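Buying the Arm Is the Easy Part: Planning a Budget for a Robot With Hands
Speaker notes, January 2018

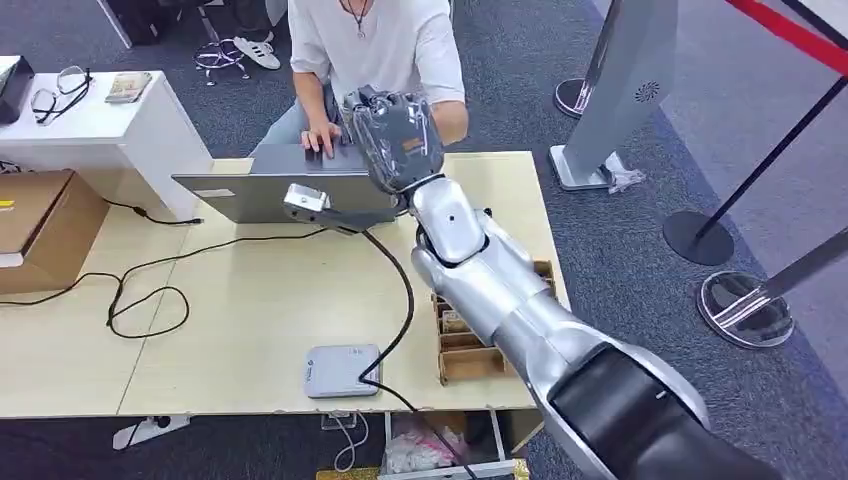
Shamim Ansari
Equipment planning lead, Branora

Opening. Leave the title slide up while people find seats. Say hello, thank Musa Ekwueme for the invitation and for reading the draft of this twice.

Start with the laptop. When people picture a robot purchase they picture the silver arm and the gray hand. Look at what else is on that table: a person with both hands on a keyboard, a cable running over the wood to a flat gray box, more black cable in loops on the left, a power strip down on the carpet. Every one of those belongs in a budget somewhere, and in the first plan I ever wrote I had a line for the arm, a line for the hand and a line called "misc." I love this stuff and I still got it wrong!

Ask for hands: who here has a quote for an arm sitting in their inbox right now? Who has a quote for the table it will work at? (Usually a laugh. Wait for it.)

Slide 2. What we set out to buy

Kurthorpe was our code name for the project, so I'll use it. We wanted a two-armed machine with jointed hands that could work at an ordinary table with ordinary objects. Planning went on for 19 months from the first meeting to the signed order. That was too long, and most of the delay came from us.

Read out the original request, it's only one sentence: "A robot that can pick up what a person can pick up." Everybody agreed with it and no supplier could price it.

What we should have written is a task list. Name the things to be handled, how heavy they are, how high the table is, how far the arm has to reach across it and who will be sitting on the other side. When we finally did this it fit on a page, and the next three quotes could be compared line by line. Do it before you call anyone. Please!

Slide 3. Arms and hands are two purchases

Spend real time here, the questions always come back to it.

A supplier may sell you the pair together, but ask for separate prices, separate warranties and separate repair times. Fingers have small joints and they touch everything. Go back to the title picture for the wrist — see the thin wires where the hand joins the arm. I want everyone to ask who is allowed to open that joint. If the answer is "only our technician," then shipping and downtime go in your plan. If the answer is "your staff, with training," then training goes in.

We asked Sukprasert, our integrator, for a repair schedule by part. It came back with 79 lines. I had budgeted for one. Best document in the whole project, and I now ask for it before I ask for a discount.

Spare hand: yes, if you can. We put off ours for a year and regretted it by spring.

Slide 4. The person at the table

Staff time is the biggest number on my current sheet and it was missing from my first one. Somebody has to set up each session, change the settings, write down what happened, and tidy the cables at the end. Put that person in by hours per week. Then ask them to check your figure, they will raise it and they will be right.

Also give them a decent chair and enough table. We measured for the robot and forgot that a laptop, a set of small parts and a pair of elbows need room too. Compartment trays are cheap and wonderful. Buy more than you think.

Slide 5. Cables, power, floor

Walk the room with a tape measure and the electrician together. Mark every outlet on the plan. Decide where each cable crosses the table and where it drops to the floor, and buy the lengths you need plus a spare of each. Our order had 151 separate items on it when it was done, and cables and adapters made up most of the list. Nice cheap lines, all of them, and any one of them can stop work for a week.

If visitors will come near the robot, price your barriers early. Posts and ropes keep a line tidy but they are no substitute for a safety review, so keep the review as its own cost and get it booked before delivery.

Carpet or hard floor? Ask the supplier what their base needs and get it in writing. Ustitz, our second site, had to change rooms over this.

Slide 6. How I lay out the sheet now

Keep this slide up for a while, people take pictures of it. The 8 headings:

Arms
Hands and spare parts
Computers and software
Table, trays and fixtures
Power and cabling
Safety review and barriers
Staff hours and training
Repairs and shipping

Each heading gets a purchase cost, a yearly cost and a name. The name matters to me more than the columns. If a line has no person next to it, I take it out of the draft and see who complains.

Don't read the list aloud. Pick two and tell the story. Cabling is good for a technical crowd, staff hours for finance.

Slide 7. Things I'd do sooner

Ask for a visit to a working site, and sit where the operator sits. Bring your own objects in a box. Ours had a stapler, a mug and a paper bag, and I learned more in that afternoon than from all the brochures!

Order long-lead parts first. Get finance into the room for the demo — watching fingers close on a mug does more for the yearly cost line than my charts ever did.

Run a small first phase with one task. Review it in March, then decide on the rest.

Questions. If it's quiet, ask Musa to bring up leasing. He has good numbers on it and I don't, so hand him the mic. Sheet template goes out by email to anyone who signs the list at the door.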